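Pladex Wrist Camera Bracket, Revision 2

Printed bracket for holding a small camera above a parallel gripper. Sold singly or as a left and right pair. Designed and printed by Kieran Ó Briain in the back half of a shared workshop, and shipped from there.

Price: 49 per bracket, screws included
Availability: in stock, white only
Page updated: 26 June 2019

What it is

The Pladex bracket bolts between the last joint of the arm and the gripper body and carries a small board camera at an angle, looking down past the fingertips. It was drawn for people who build a two-arm setup at home or in a club space and want a wrist view without machining anything. If you have a drill, a set of hex keys and a free evening, you have what you need.

Revision 1 had a flat camera plate, and the fingertips sat too low in the picture to be much use. Revision 2 tilts the plate and moves it back. The mounting face is unchanged, so an old bracket can be swapped for a new one with the same screws.

In the bag

Bracket, left or right
Screws and washers for the arm side
Two shorter screws for the camera board
Strip of foam tape for the cable
Paper drilling template

The camera, the cable and the gripper are not included. A Colov gripper fits directly. The Broltetti one needs its top cover taken off first, and the cover can't go back on with the bracket in place. For anything else, print the template at full size and hold it against the wrist before you order.

Fitting

Power the arm down and support the forearm. Take out the gripper screws, slide the bracket in with the tilted plate facing up, and put the gripper back over it. Start every screw by hand before tightening any of them. The printed part will creak a little as it seats. Stop when it stops moving.

Run the cable back along the outside of the forearm with a loop left at the wrist and another at the elbow. Rahel Baumgartner, who runs the other bench in our workshop, leaves 300 mm spare at the elbow on her own build and has not pulled a connector out yet. Tape the cable to the bracket only, never to the joint.

With the camera on, close the gripper and look at the picture. The tip should rise from the bottom edge at the center. If it sits to one side, loosen the two camera screws, turn the board slightly and tighten again. Calibrate after this step, and again any time the gripper comes off.

First tests

Start on a clear, pale table with soft things that don't mind being squeezed. A cloth or a child's backpack is a good choice. Straps are worth trying early – they slide under the fingers and show you very quickly whether your wrist view is any use. After that, try a hard flat case with a rounded edge. A smooth white case on a light table gives the camera little to focus on, so set the exposure by hand.

Watch where the arm throws its shadow. A lamp behind the robot puts the forearm's shadow across the table, and a tracker tuned in even light may lose the object there. Two lamps, one at each side, are better than one strong one.

Known limits

The bracket is rated for the weight of a small board camera. Don't hang a depth camera with a metal housing on it. The plastic softens in a hot car. The plate stands well clear of the wrist, so add it to your collision model or keep the arms apart in software. Two of these will catch on each other if both grippers go for the same spot.

A version with a slot for the Ngô ribbon connector is planned for September. The current one takes a plug-in cable only.

Returns are fine if the screws haven't been driven. Bracket number 101 and later have the side stamped on the back face – earlier ones don't, so check the tilt before fitting.

On the bench

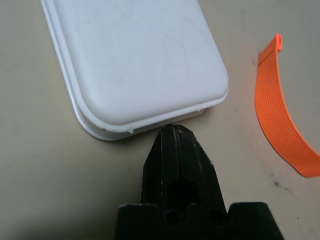
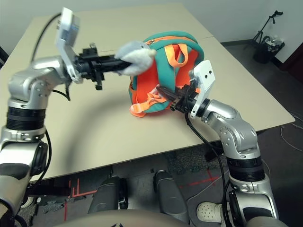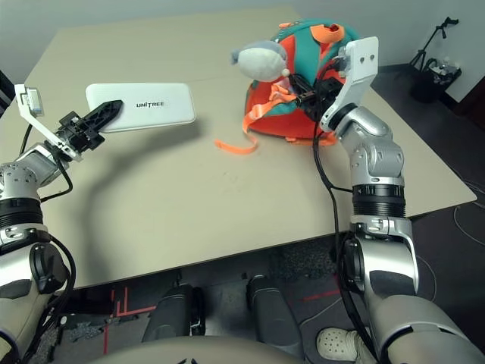

A backpack is in the second and third pictures.

Can I use one bracket on the left arm and leave the right arm without a camera?

A single bracket works fine, and plenty of builders start that way. Put it on the arm that does most of the gripping, and set the weight of the camera and bracket in that arm's payload settings only. If you add the second one later, order the opposite side, as the two are mirror images and can't be swapped.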